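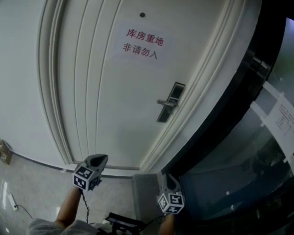 Selon Ustora, une porte fermée ne suffit pas comme mesure de sécurité si l'opérateur la franchit les deux mains prises. La remarque, reçue sur la version précédente de ce guide, a été intégrée dans la section ci-dessous, qui remplace l'ancien texte sur les accès.

## 4. Passage des portes et accès aux zones réservées

Cette section s'applique à toute personne qui porte les deux pinces manuelles du kit Drerkau, en enregistrement ou non. Elle complète la section 2 (mise en place du harnais et des câbles) et ne la remplace pas.

### 4.1 Avant d'approcher d'une porte

1. Vérifier que le local figure sur la liste des lieux autorisés pour la session. La liste est dans le classeur Rainer, onglet « Accès ».
2. Lire tout ce qui est affiché sur la porte. Une mention comme « 库房重地 / 非请勿入 » (réserve, entrée interdite sans invitation) vaut interdiction, même si la porte n'est pas verrouillée.
3. Si l'affichage est dans une langue que l'opérateur ne lit pas, s'arrêter et demander au responsable du site. Une application de traduction ne vaut pas autorisation.
4. Regarder le sol devant la porte. Multiprises, rallonges et câbles doivent être écartés du passage ou fixés avant de continuer.
5. Contrôler les câbles des pinces. Ils doivent descendre librement, sans boucle à hauteur de poignée.

> **Attention** - Un câble qui s'accroche à une poignée à levier peut arracher le connecteur ou déséquilibrer l'opérateur. Ne jamais tirer dessus : reculer d'un pas, puis dégager le câble à la main.

### 4.2 Autorisation

L'accès à une réserve, à un local technique ou à un bureau fermé demande un accord écrit de l'exploitant du bâtiment. L'accord précise :

- le local concerné ;
- la plage horaire ;
- ce qui peut être filmé à l'intérieur ;
- le nom du contact à appeler en cas d'incident.

Un accord oral donné sur place permet d'attendre devant la porte. Il ne permet pas d'entrer ni d'enregistrer. Pour les sites Purnton, utiliser le formulaire 204 et en garder une copie avec la feuille de session.

**Note** - L'autorisation est attachée au local et à la plage horaire. Elle n'est pas transférable à une autre équipe et ne couvre pas les pièces voisines, même si elles communiquent.

### 4.3 Ouverture et passage

1. Annoncer à voix haute : « Je passe la porte. »
2. Mettre l'enregistrement en pause, sauf si l'ouverture de la porte fait partie de la tâche prévue.
3. Si l'ouverture fait partie de la tâche, placer la mâchoire sur le levier et appuyer vers le bas sans à-coup. Garder les cubes de marquage à distance du chambranle.
4. Dans tous les autres cas, poser une pince sur son support et ouvrir à la main.
5. Franchir le seuil de face, les avant-bras près du corps. Ne pas pousser le battant avec un cube.
6. Refermer derrière soi et reprendre l'enregistrement une fois immobile.

> **Attention** - Ne pas forcer une poignée qui résiste. Une porte verrouillée est notée « non accessible » sur la feuille de session et la tâche suivante commence.

### 4.4 Portes et parois vitrées

Le verre sombre renvoie des reflets qui peuvent gêner le suivi des marqueurs. Rester de côté quand c'est possible et laisser au moins 100 cm entre les pinces et la vitre. Si le suivi décroche, s'arrêter, orienter les cubes vers la caméra et attendre le signal sonore.

Les avis collés sur les vitres se lisent de près, avant la session, les mains libres. À distance de travail, les petits caractères ne sont pas lisibles sur l'image et on ne peut pas s'en servir après coup pour prouver une autorisation.

### 4.5 Données enregistrées par erreur

Si un local réservé a été filmé sans accord, arrêter la session et signaler le segment avec l'étiquette `ACCES`. Ne pas le supprimer soi-même - l'effacement est fait au dépôt, après accord de l'exploitant. Le reste de la session peut être conservé.

Pour le rangement des pinces entre deux locaux, voir la section 5.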